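Rosales Computer Repair, Traltbridge
Frequently Asked Questions

Do I need an appointment?

No. You can walk in whenever the door is unlocked. If you walk in at lunchtime you will wait, and the chair by the window is not a good chair. Appointments exist for people who like them, and you can make one by phone.

My computer won't turn on. Is it dead?

Probably not. Try a different wall outlet first. Then look at the back of the tower for the little switch on the power supply and make sure it's set to the line and not the circle. A surprising share of my income comes from that switch, so I'm hurting myself by telling you. If the fans spin up and nothing shows on the screen, check that the monitor cable is plugged into the same place it was before you moved the desk. You did move the desk.

What do you charge?

Looking at it costs $19. If you go ahead with the repair, the $19 comes off the bill. If you don't, I keep it and you keep the computer. Parts are extra and you'll get a price before I order anything. I don't do "while I was in there" surprises. I've been on the other end of those with my car.

How long will it take?

Most things take 2 days. Parts that have to be shipped take as long as the shipping company feels like. December is slow, on account of everybody's parts being on the same truck.

Can you get my photos back?

Often, if the drive still spins and you stopped using it when the trouble started. If it has been clicking for a month and you kept going to see whether it would clear up, my odds go down. Please bring an empty drive for the copies, or buy one here. And then, in the spirit of friendship, make a second copy. I once recovered 23 pictures of the same casserole for a man who was very glad to have them, so I don't judge what's on there. I also don't look, beyond opening a few files to see if they open.

My computer is slow. Should I buy a new one?

Maybe later. Ask me about memory and a solid-state drive first. On a machine that still has a spinning disk, the swap makes more difference than anything else you can do for the money. If yours is so old that I'd feel bad taking your cash, I'll say so.

What about those cleanup programs?

Please don't. The one I remove most often is called Jellow, and it opens by announcing that it has found 1,000 problems. It finds them on a brand-new computer, too. It found them on mine. Uninstall it, restart, and enjoy having no problems.

Should I clean the inside myself?

Sure, on a desktop. Shut it down, unplug it, take the side panel off and use short bursts of canned air. Hold the fan blades still with a finger while you spray, so they don't whirl. Keep the can upright or you'll be spraying something cold and wet on the parts. Leave the vacuum cleaner in the closet – static is real, and so are small screws going up the hose. 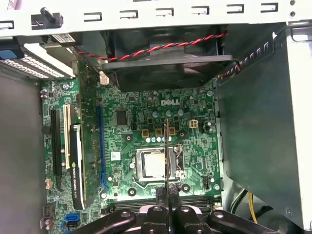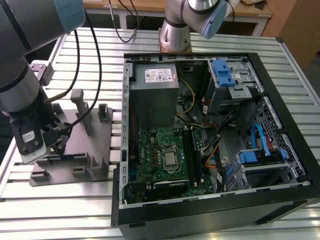
Laptops are a different story. The screws come in several lengths and they all look alike until you put the long one in the short hole. Bring me the laptop.

Do you work on printers?

I have opinions about printers, and I'll share them for free. I don't repair them. The exception is the old Irasow label printer, which I keep going for two shops on the main street out of stubbornness.

Will you come to my house?

Within Traltbridge, yes, if it's a network problem or a desktop too awkward to carry. Please know your Wi-Fi password. If you don't, please know where the piece of paper is.

What happens if I never pick it up?

I'll call you. Then I'll call you again. After that it goes on the shelf with the others, and the shelf is getting full.

Who am I talking to when I call?

Jacinto Rosales. There's no menu and no extension. If I don't answer, I'm holding something with both hands, so leave a message and say your number slowly.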